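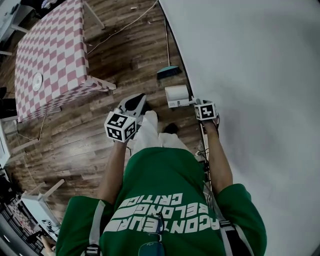

Green hooded sweatshirt with white lettering, over a wooden floor.

TEIXEIRA STREET HOUSING COOPERATIVE
Minutes of the Regular Meeting of the Board of Directors
March

Present: Matilde Marinho (President), Aníbal Sequeira (Vice President), Lurdes Morais (Secretary), Ecaterina Căpraru (Building Operations)
Absent with notice: Catarina Cordeiro
Also present: two resident members

1. Call to Order
The President called the meeting to order at 7:05 p.m. in the ground floor meeting room. The Secretary confirmed a quorum.

2. Approval of Minutes
The minutes of the February meeting were reviewed. Ms. Căpraru asked that item 6 be corrected to read "north stairwell" in place of "north entrance." Moved by Mr. Sequeira, seconded by Ms. Morais, to approve the minutes as corrected. Carried.

3. Laundry Room
Ms. Căpraru reported on the replacement of the washing machines in the basement. Two quotes were received, one from Adametti and one from Flekero. The Adametti quote includes removal of the old machines and a two-year service agreement. The Flekero quote is lower but leaves removal to the Cooperative and does not cover work on the drain line.

Members discussed whether the drain line should be repaired before any new machines are installed. Ms. Căpraru stated that the plumber had recommended doing so, and that both jobs could be completed during a single closure of the room. Mr. Sequeira asked that the closure be kept away from the first week of the month.

Moved by Mr. Sequeira, seconded by Ms. Morais, to accept the Adametti quote, subject to written confirmation of the service terms. Carried, Ms. Marinho abstaining.

4. Hallway Heating
Complaints have been received from units 128 and 142 concerning low heat in the adjoining hallway. The valve serving that section was adjusted in February, and the resident of 142 has reported an improvement. The resident of 128 has not. Ms. Căpraru will inspect the radiator at the east end and report back. No motion was required.

5. Bicycle Storage
The Secretary reported that 17 bicycles are now registered for the storage room and that 13 others carry no tag. Under the house rules, untagged bicycles may be removed after 30 days' posted notice. A resident member asked that the notice also be placed under each door, as the lobby board is often overlooked. The Board agreed. Ms. Morais will prepare the notice.

Mr. Sequeira raised the matter of the cargo bicycle kept beside the boiler room door. The owner is to be contacted and asked to move it.

6. Online Payments
The three-month trial of the Gurolix payment system ends in April. Ms. Marinho noted that the monthly statements had been accurate but that several members had trouble resetting their passwords. A decision was deferred to the next meeting, when Ms. Cordeiro will present the comparison she has been preparing.

7. Resident Comments
One member asked for the courtyard gate to be left unlocked until 9 p.m. in the summer months. Referred to Building Operations. Another member thanked the Board for the new lighting in the north stairwell.

8. Adjournment
Moved by Ms. Căpraru, seconded by Mr. Sequeira, to adjourn. Carried. The meeting adjourned at 8:40 p.m.

Respectfully submitted,
Lurdes Morais, Secretary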